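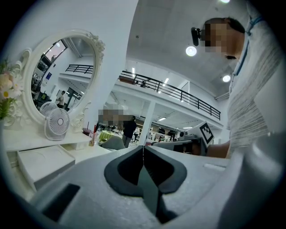 A vanity with an oval mirror, set against a plain white wall.

Keeping Mirrors Clear (and Other Bathroom-Adjacent Grudges)

I have lived in the upstairs half of a house on Valcombe for long enough to have strong feelings about glass cleaner. The feelings are mostly against. The blue stuff works fine on a window you look through. On a mirror you look at, under a lamp, at 6:30 in the morning, it leaves a haze that makes you think your eyes are going.

What I use now costs next to nothing. Mix one part white vinegar with 3 parts water in a spray bottle. Spray the cloth, never the mirror. Liquid runs down to the bottom edge, creeps in behind the glass and eats the silvering, and then you have those black freckles that antique dealers call "character" and charge extra for.

Two cloths, one damp and one dry. Flat-weave cotton beats microfiber in my house, though I know people who would fight me over it. Old pillowcases are ideal. Newspaper was ideal in my grandmother's day and now mostly turns your hands gray.

Hairspray. It laughs at vinegar. Put rubbing alcohol on a cotton pad, go over the spots, wait a few seconds and wipe. Keep it well away from a painted frame unless you've been meaning to refinish it anyway.

Toothpaste dots come off with warm water and patience. People insist on scraping them with a fingernail, and the nail loses.

Painted vanity tops

Nail polish remover and paint do not get along. I keep a cheap tray under all the bottles, which has saved the top more than once and has itself become hideous. For makeup smears, a drop of dish soap in a bowl of warm water does it. Powder should be vacuumed first with the brush attachment. Wet it and you've made paste.

Sticky drawers: rub a candle stub along the runners. Bar soap also works until the first humid week in August, when it doesn't.

Wobbly legs: fold a piece of cork, not a matchbook. I used a matchbook for 5 years and it slowly became a smaller matchbook.

Steam

If the mirror hangs where a shower can reach it, a thin smear of shaving foam buffed off until the glass is clear will hold back fog for a week or two. Buff longer than you think you need to. I stopped early once and spent a month looking like a ghost in my own hallway.

A reader in Tarigan wrote in to recommend a raw potato for this. I tried it. The mirror smelled like a root cellar and fogged up on schedule.

Next month: grout, and why I've been avoiding it.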